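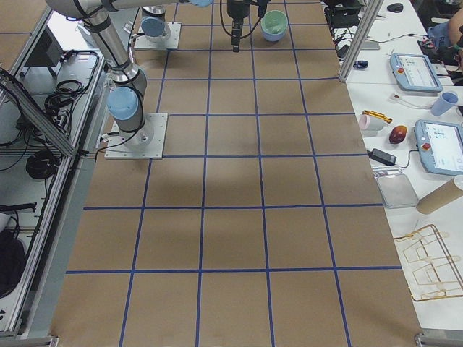 A work table covered in brown paper and marked off in a grid with dark blue tape.

Cudier Boats Opens Order Book for the Lellus 19, a Day Boat That Admits It Will Rain

30 January 2024 - Cudier Boats has opened orders for the Lellus 19, a small trailerable day boat for people who like being on the water and would also like to be home for supper. The first hulls go to their owners in March.

The Lellus 19 is 19 feet long, a figure the company arrived at by measuring the boat. It replaces the Eglītis, which sold steadily for years despite a cockpit locker that could be opened only by asking everyone aboard to stand up. The new locker opens from the side. Owners of the old boat have been told and are said to be taking it well.

"Every boat brochure I have ever read takes place on the same sunny afternoon," said Freya Tapley, managing director of Cudier Boats. "I have been out on that afternoon maybe twice. So we started with the canopy and worked down."

The canopy folds into a trough behind the rear bench and goes up with two latches, one on each side. It covers the helm and both benches, and there is enough height under it for a grown adult to sit upright in a hat. The side curtains roll up separately and are held with straps, the snap fasteners of the previous model having been retired at the request of anyone who ever had cold hands.

Power comes from a single outboard, and with two aboard and half a tank of fuel the boat reached 18 knots in company trials. With a full load of relatives it is slower, and louder.

The hull was drawn by Deividas Kļaviņa, who also designed the Eglītis and accepts responsibility for the locker. He has given the Lellus 19 a wider bow, a flatter run aft and a deeper forefoot, which softens the ride in short chop and keeps most of the spray off the front passengers.

"Most of it," said Kļaviņa. "I was asked to approve the word 'dry' for the brochure and I declined. It is a boat. The wet stuff is right there."

Dry weight without the engine is 2,342 pounds, so check the tow rating on the family car before promising anything to the children. The standard boat comes with a swim ladder, four mooring cleats, a self-draining cockpit floor and cup holders that fit a real mug. A portable toilet is optional and stows under the forward seat, where it will be discussed as little as possible.

Buyers can choose from 13 hull colors. Tapley expects nearly all of them to pick white or navy, as they did last time, and has stocked the gelcoat accordingly. Cushions are supplied in Cistik, a woven outdoor fabric that hides sunscreen, coffee and fish to a degree the company considers acceptable.

Test runs can be booked through any Cudier dealer and go ahead in all but dangerous weather. Please bring a jacket.

About Cudier Boats
Cudier Boats builds small open and semi-open powerboats for lakes, rivers and sheltered coastal water. It does not make a yacht and has no plans to.

Press contact: Freya Tapley, Cudier Boats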